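Visite des studios Nekell : trois heures au pays des faux appartements

Les studios Nekell ouvrent leurs portes en septembre, le temps d'un après-midi, et l'on y accède par une navette qui part de la gare de Vostden à 13 h 30. Elle est partie à 13 h 50. Le chauffeur avait mis la bande originale de « L'Héritière de Bivdale », en boucle, et au troisième passage du hautbois plus personne ne parlait dans le car.

Pour ceux qui auraient échappé au phénomène : « L'Héritière de Bivdale » est une comédie romantique sortie au printemps, dans laquelle un vétérinaire de campagne ignore que sa nouvelle assistante possède la vallée. Il met une heure quarante à le découvrir. Le spectateur, lui, a lu le titre.

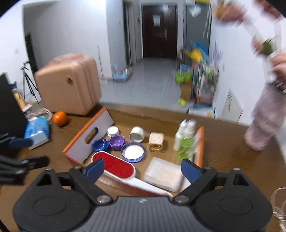
On nous a divisés en deux groupes, badges verts et badges orange. Les orange commençaient par le plateau B, les verts par la boutique. J'étais vert. Un mug coûte un prix que je garde pour moi, par égard pour la personne à qui je l'ai offert.

Le plateau B, enfin. C'est un hangar de 400 mètres carrés où tiennent la clinique vétérinaire, la cuisine du manoir et le compartiment de train des adieux. Dans le film, il faut une nuit de voyage pour aller de la cuisine au train. Sur place, onze pas et une rallonge électrique à enjamber. L'escalier du manoir, celui de la grande dispute, compte une dizaine de marches et débouche sur un extincteur. La comédienne y monte pourtant pendant une bonne minute à l'écran, et notre guide nous a expliqué qu'elle l'avait gravi, prise après prise, avec un raccord caché dans le mouvement de la robe.

La guide connaissait son affaire, il faut le dire. Elle savait que le scénario retenu était la version 3, que le chien du vétérinaire mourait dans les deux premières et que le public des projections d'essai avait réclamé sa résurrection. Elle a aussi donné le nombre de plans truqués, 225, pour un film où l'on boit surtout du thé. La neige, évidemment. Mais aussi la buée, les vaches du fond et un reflet de perchman dans une théière. 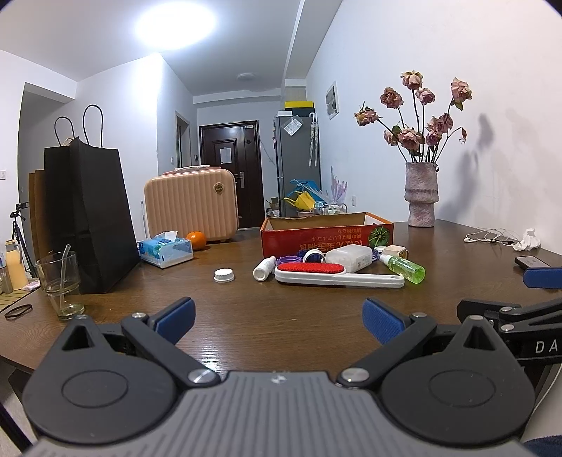
La société Nautiyal, qui s'est chargée de ces retouches, tenait un stand près de la sortie. On pouvait y faire disparaître une vache soi-même, au moyen d'un curseur. La file était longue et les enfants ne lâchaient pas la place. J'ai renoncé, puis je suis revenu, puis j'ai fait disparaître la vache. Je recommande.

La projection de clôture se tient dans l'auditorium, 459 fauteuils de velours bordeaux, dont le mien, qui grinçait. On nous a montré la fin alternative : l'héritière vend la vallée et part seule, sous une pluie en images de synthèse pas encore terminée. C'est nettement mieux que la fin officielle et on comprend très bien pourquoi elle a été écartée. Ma voisine a dit « ah non » à voix haute quand le train a démarré.

Côté pratique : l'entrée est gratuite, la navette aussi. Réservez tôt, mangez avant. La buvette proposait un croque-monsieur baptisé « Le Vétérinaire » et je n'ai pas posé de questions. Demandez un badge orange si l'on vous laisse le choix. Le retour est prévu à 17 h 30, avec le même chauffeur et le même hautbois.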